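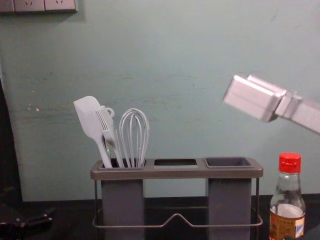
Valdis Kazlauskienė wants it known that a whisk belongs in a drawer, and has written to the Lultham newsletter twice to say so. She is losing. The town's shared kitchen has moved its utensils out of the drawers and into gray countertop caddies.
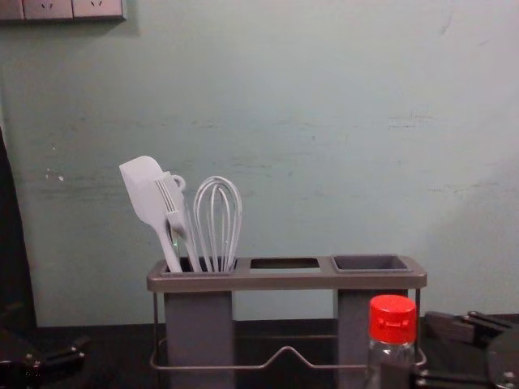 The change follows a September survey in which 63 members admitted they could never find a spatula – and 14 said they had brought their own and were keeping quiet about it.

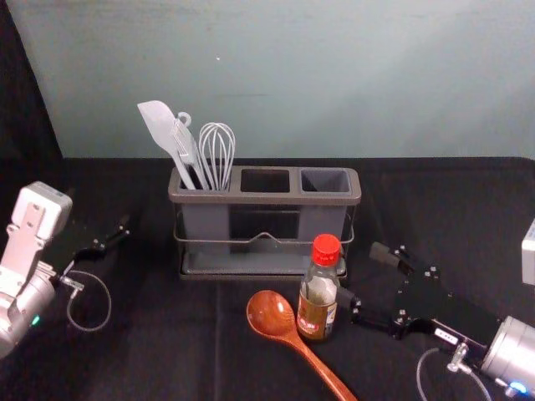 Each caddy has three openings, a generous allowance given that cooks at Lultham tend to cram everything into the left one. Montri Thongsuk drew up labels. They have yet to be stuck on.

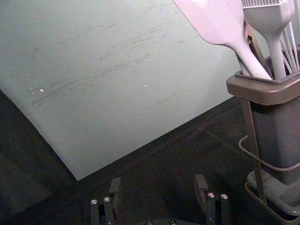

The drawers, meanwhile, are already filling up with takeout menus.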